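Nov 20, 2025

Coding day on the Ovthorpe family interviews, and a really good one! We're finally through the second pass on the flood households, which means all 100 transcripts now have two coders against them. I've been looking forward to this since February.

The agreement on "talks about the event with relatives" is much better than last round. Splitting it into *talks when asked* and *brings it up unprompted* did the trick. Last time we had one code covering both, and of course we kept disagreeing, the parents in these interviews do one or the other and hardly ever both. I went back over the 7 transcripts where we still differ and most of them come down to a grandparent answering on behalf of a child. Need a rule for that. My vote: code the speaker, then flag it.

Sleep items next. The Brendus checklist has 6 sleep questions and people fly through them, but the open question straight after is where the good material is. One mum went on for two pages about rain on a tin roof and how the whole house wakes up and nobody says a word until morning. I'd love to have a code for shared waking. It turns up in the teenagers' interviews too, in nearly the same words, and they were interviewed separately!
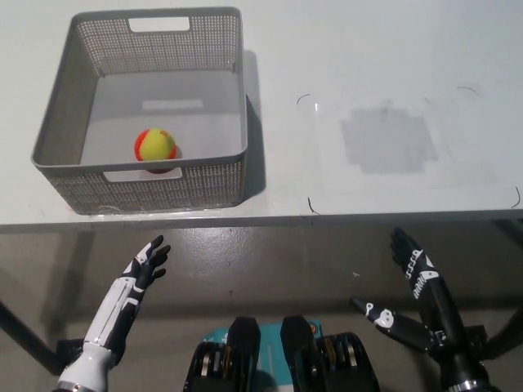 *Photo: Ursu project files*

Scoring notes, so I don't forget:

- Transcript 993 is numbered wrong in the Grultance export. Fix it at the source, don't patch it in the spreadsheet.
- Blank on the neighbour support scale is not a zero. I found a few entered as zero and changed them back to missing.
- "Got over it" goes under **time**, even when the person laughs while saying it. Put the laugh in the memo column.

Ran the first rough table of distress score against neighbour support this arvo. The direction is what we hoped for, lower distress where people knew the families on either side, but I haven't adjusted for how badly the house was damaged and that could swallow the lot. Still, what a lovely thing to see come up on the screen after months of cleaning data.

Tomorrow: write the grandparent rule, recode the flagged ones, then rerun agreement on the whole set. Whoever is in first, please don't open the master file until I've saved the new codebook over the old one.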